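The Bag Is Winning

I have been beaten by chess programs, parking meters and a cousin who is eight, but I did not expect to be beaten by a mesh bag with a zipper. I went to Brerlow in February because they'd offered to let me try two hand-held grippers side by side, the Jevo and the Hepburn, and I figured I'd be decent at it. I fold laundry! I open zippers every day of my life! How hard could it be with two fingers instead of ten?

Very. Very hard. The idea is that you hold the gripper yourself and do a chore with it, and a robot arm gets to learn from whatever you did, so the better you are, the better the arm might be someday. Brerlow wants to know which pair of jaws a regular person can pick up and use without swearing. I am as regular as they come, so they sat me down with the Jevo at nine in the morning and set me a target of 200 tries before I moved on to the other one.
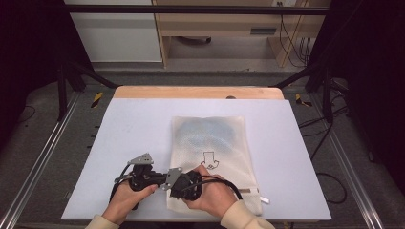
Both hands on the gripper, with the mesh bag flat on the table and a blue item inside.

The first thing I learned is that your wrist wants to do everything. Reach for a zipper pull with your own hand and you come at it from whatever angle feels right, and your fingertips sort out the rest. With a gripper you have to get the whole tool lined up first, and by then you've nudged the bag and the pull has moved, and off you go again. I spent my first 11 tries pushing fabric across the table like a very slow snowplow.

Then I got the hang of it (sort of). The trick, if you can call it one, is to come in low and let the jaws stay wide open until much later than you'd think. I kept closing early. It feels safe to close early, the way it feels safe to brake early on ice, and it works out just as well.

Mesh is a mean thing to practice on, too. It's soft and slippery and it bunches up, and a fold that looks thick enough to grab flattens out the second you lean on it. I'd get one corner up, feel like a genius, and lose it on the way over.
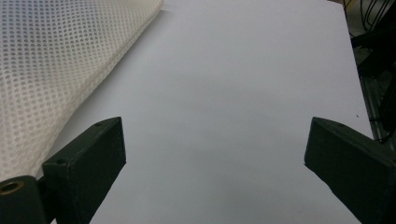
Seraina Brunner told me I was blaming the jaws for something my elbow was doing, and that if I rested it on the table for ten minutes the fingers would suddenly seem a lot smarter.

She was right, which was annoying. Elbow down, I started getting two good grabs out of three, and I could finally feel the difference between the tools. The Jevo has a light squeeze and closes fast, great for a zipper pull and lousy for a big floppy fold. The Hepburn is stiffer. My hand ached by lunch, but when it had something, it had it, and I could drag the whole bag by a pinch of cloth and not lose it.

There's also the software, a package called Urnano, which goes through every try afterward and tosses the ones where the motion got too jerky to use. It tossed plenty of mine. Brerlow's goal is 500 keepers per gripper, and the most patient person on their team has 1036 tries logged on the Hepburn alone. I asked if that person still enjoys doing laundry at home and got a long look.
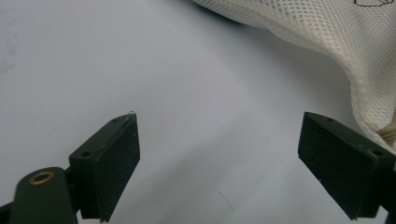
So could you use one of these without any training?
Sure, for picking things up and putting them down. Give yourself a morning before you try anything with a zipper, and take breaks before your hand tells you to.

If I had to take one home I'd take the Jevo, and I know that's the wrong pick for the fabric work. It's easier on the thumb, and I liked how quickly it let go when I messed up, which was often. The folks who do this all day lean toward the Hepburn, and they've asked for a version with a softer spring so they can have the grip without the ache. I've already told them I want a rematch when it shows up.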